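A Morning at the Sollico Open Day in Merkville

I have wanted to see the inside of the Sollico building ever since they took over the old seed warehouse on the river side of Merkville, and this spring they finally opened the doors to anybody who cared to sign up. So on 2019-04-18 I packed a sandwich, picked up my neighbor Halima Nyaga (she used to run a laundry and had opinions before we even parked), and off we went.

Getting in

Parking is free behind the building, but the sign is hidden by a hedge, so drive slowly. You get a visitor badge, a pair of safety glasses and a very decent cup of coffee. Our guide was Danica Đorđević, who has been with Sollico since it was four people sharing one desk, and who never once hurried us along, even when Halima stopped her in the hallway to ask about the price of lint filters.

There were 83 of us on the list, split into small groups. Ours did the electronics room first, then the machine shop, where I could happily have stayed until supper — they have a lovely old lathe in there that still gets used every week. But what most people had come for was the cloth handling lab upstairs, and that was also where the morning went a bit sideways.

The fault

The lab's project is called Lema, and the idea is to teach pairs of robot arms to pick up laundry and fold it. Njoroge Mutiso gave the introduction and warned us that black cloth is harder for the system than colored cloth, as the folds and shadows run together. Then he started the demonstration at the first station, and for a few minutes it went along beautifully. Both arms took hold of a dark shirt, lifted it, gave it a little shake, and we all said "ooh" like children at a fireworks show.

On the next lift, one arm stopped dead and the other did not. It kept pulling, slowly, with the shirt stretched tight between them, and there was an unpleasant creak before Njoroge reached over and hit the red stop button. It was two seconds, maybe, but it felt a good deal longer! Danica asked us all to step back behind the yellow line, which I am sorry to say a few of us had drifted over.

To their credit, they didn't bundle us out of the room. Adhiambo Mohamedi, who looks after safety for the lab, came over with her laptop and talked us through it as she looked. The cable to the stopped arm's gripper had caught on a joint during the lift and worked its plug partway out. That arm lost contact and froze, as it is meant to. The trouble was that its partner should have frozen too, and the message telling it to do so never arrived. She said quite plainly that this was the part that bothered her, and that the station would stay off until they understood it.

What I learned about cables

I had never given a thought to the cable on a robot arm, but Adhiambo could have talked about them all day, and I would have let her. Leave too little slack and the cable tugs at the plug each time the arm reaches. Leave too much and you have a big loop waiting to snag on something. They had tried clips, and the clips wore through the jacket. They had tried a spring from a supplier called Clalen, and it got in the way of the elbow. For now it is a generous loop and a person checking the plugs before each session, with a form to sign.

Halima asked what the creak had been. One of the finger mounts, they thought, and it would have to come off and be looked at. She also asked after the shirt, which had lost a seam.

The second station was in a white booth, and we got a good look at it from behind the line before moving on. After all that talk, I paid more attention to the purple cables than to the laundry.

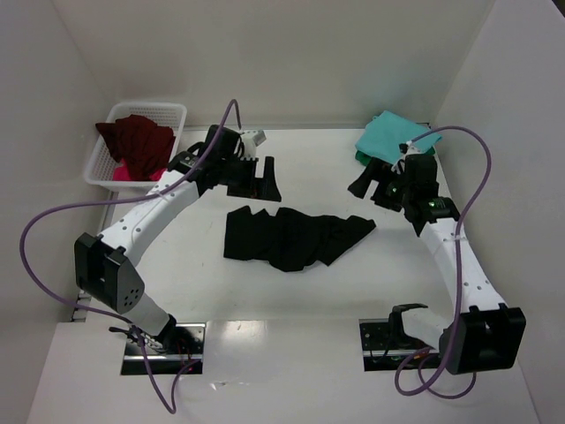
If you want to go

Sollico plans another open day in November, and the sign-up sheet will be at the Merkville library. Wear flat shoes, as the stairs to the lab are open metal grating. Children are welcome downstairs, but the lab tour is for adults only, and after our morning I can see the sense in that. Emmett Lindqvist at the front desk will mind your umbrella.

Danica has promised to write to everyone in our group once they know why the stop message went missing, and I will add her answer to this page when it comes. Lunch is not provided, though the bakery across the bridge does a good cheese roll.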